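Why does a white thing go pink under a pink light?

Filed under: Light and Colour
Good for ages 7 and up

When I was little I had a white bedroom door. I knew it was white, I'd seen the tin the paint came in. But every evening at bedtime, when my red night light went on, the door turned a sort of strawberry milk colour, and in the morning it was white again. I used to lie there trying to catch it changing. I thought if I blinked fast enough I might see the pink drain out of it!

I never did catch it. What I did do, years later, was find out why it happened, and I'm going to tell you all about it, because it's one of my favourite things. You can try most of it yourself with a torch and a sweet wrapper.

Where does colour come from?

Let's begin with something a bit odd. A banana in a completely dark cupboard isn't showing anybody any yellow. To see the yellow you need light to land on the banana, bounce off, and go into your eye. If any of those bits is missing (no light, no banana, or your eyes shut) then you don't see yellow.

Light from the sun looks plain, but it's really a big mixture. You've seen the mixture come apart if you've ever seen a rainbow. Red, orange, yellow, green, blue, violet and all the in-between ones were in the sunlight the whole time, mixed together. When they're all mixed up, we call it white light.

So when white light lands on something, all those colours land on it together. Then the thing does its sorting. A ripe tomato soaks up most of the greens and blues and bounces the red back to you. A leaf bounces back plenty of green and soaks up a lot of the rest. Scientists say "absorbs" when they mean soaks up, and "reflects" when they mean bounces back. I'll use both, so you get used to them.

What white things do

White things are the generous ones. A sheet of white paper soaks up hardly anything. Whatever colours land on it, nearly all of them come bouncing back out, in every direction, and if what landed was the full mixture then the full mixture is what reaches your eye. White!

Now think what happens if the light that lands on it isn't the full mixture. Say it's only red. The paper can't bounce back green, as no green arrived. It can only send back what it was given. So it sends back red, and you see red paper.

That was my bedroom door, of course. The paint hadn't changed a bit. It was bouncing back whatever the night light gave it (and there was a little bit of ordinary light sneaking in from the landing too, which is why it looked pink and didn't go properly red).

You could say white things copy whatever light is in the room. Put a white mug under a blue lamp and it goes bluish. Take it outside at sunset and it goes peachy.

What about black things?

Dark things are the greedy ones. A black tabletop soaks up most of the light that lands on it, whatever colour it is. Give it white light and it swallows most of that. Give it pink light and it swallows most of that too. It looks dark either way, so coloured lamps make much less difference to it than they do to something white.

This is also why black tarmac gets so hot on a sunny day, by the way. The light it soaks up doesn't just disappear. It turns into warmth. If you've ever hopped across a car park with bare feet in summer, you've done that experiment already.
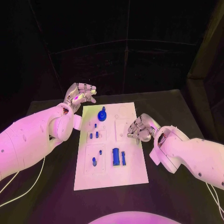

Pink light is a brilliant one for testing all this. The strong kind of pink that's nearly purple has its own name, magenta, and you get it by mixing red light and blue light with hardly any green. When it falls on something white, the white thing has red and blue to bounce back and very little else, so it goes pinkish too. You can spot that on the white casings of the two big arms reaching in over the table, one from each side. The tabletop is dark, so it's one of the greedy surfaces. And then have a look at the silver fingers. They've got a bright, chromey shine, quite different from the soft pink on the casings next door to them. For that we need to talk about shiny things.

Shiny and not so shiny

Imagine throwing a handful of bouncy balls at a pebbly beach. They'd go everywhere. Now imagine throwing them at a smooth gym floor. They'd bounce off neatly, all in the same sort of direction.

Light does the same. On a rough surface (paper, a brick, a woolly jumper) it scatters all over the place. We call a surface like that "matt". You can look at it from any side and it seems pretty much the same. On polished metal, light bounces off neatly, so from one spot you might get a dazzling bright patch, then you move your head a tiny bit and the patch slides somewhere else. Those bright patches are called highlights. If you draw or paint, you'll know that one dab of white in the right place makes a spoon look like a spoon.

Curved metal is the most fun, since every part of the curve points a different way and so reflects a different part of the room. One bit might be showing you the lamp and the bit beside it a dark corner. So you get bright next to dark next to bright, all squashed up close together. Get a clean tablespoon and see how much of your kitchen you can find in it.

And then there are the in-between surfaces, which are a bit glossy. A smooth white board is a good example, or a bathroom tile, or the cover of a new book. They scatter some light like paper does and bounce some neatly like a mirror does. That's why you can sometimes see a faint, smudgy reflection in a school whiteboard, and why you have to shuffle along the carpet when there's glare from the window right over the bit you're meant to be copying.

Try it: make your own pink room

You will need:

A torch
3 or 4 see-through sweet wrappers in different colours, with a pink or red one if you can get it
A sheet of white paper
A sheet of black paper
A metal spoon
Something green (a leaf is fine)
An elastic band

Wait until it's dark, or close the curtains. Lay the white paper and the black paper next to each other on a table and put the spoon across both of them. Stretch a wrapper over the end of the torch and fix it on with the elastic band.

Turn off the big light and switch on your torch. Shine it at the white paper first, then the black. Which one changed more? Now tip the spoon from side to side and watch the highlights run about.

Next, put the green leaf down and shine the red or pink wrapper on it. Mine went a horrible muddy brown, nearly black. There wasn't much green in the light, so the leaf had hardly anything to bounce back. Swap wrappers and try again. If your wrapper is quite pale, fold it over so the light goes through two layers.

Don't shine the torch in anyone's eyes, including the cat's, and don't put wrappers over a lamp or a light bulb that gets hot. A torch is all you need.

A trick your brain plays

There's one more thing I want to squeeze in. If you sit in your pink room for 12 minutes or so of playing, you may notice the pink seems to fade. The torch is the same. Your brain has been busy adjusting, because it likes to know what colour things really are, and it quietly takes away some of the pink for you.

Then switch the ordinary light back on and look at the white paper. For a few moments it might seem a tiny bit greenish! Your eyes have got tired of pink, and green is the colour on the other side. It wears off very quickly, so look straight away.

Words to keep

Absorb: to soak up light.
Reflect: to bounce light back.
Matt: not shiny.
Highlight: a bright patch where light bounces neatly off something shiny.
Magenta: a strong purply pink, made from red light and blue light.

Something to try at breakfast

Have a look at the milk in your bowl, right by the edge, if your bowl is a bright colour. Milk is white, so it's one of the generous ones, and some of the light hitting it has already bounced off the bowl. I've got an orange bowl and the milk goes ever so slightly peachy round the sides. It's much easier to see near a window.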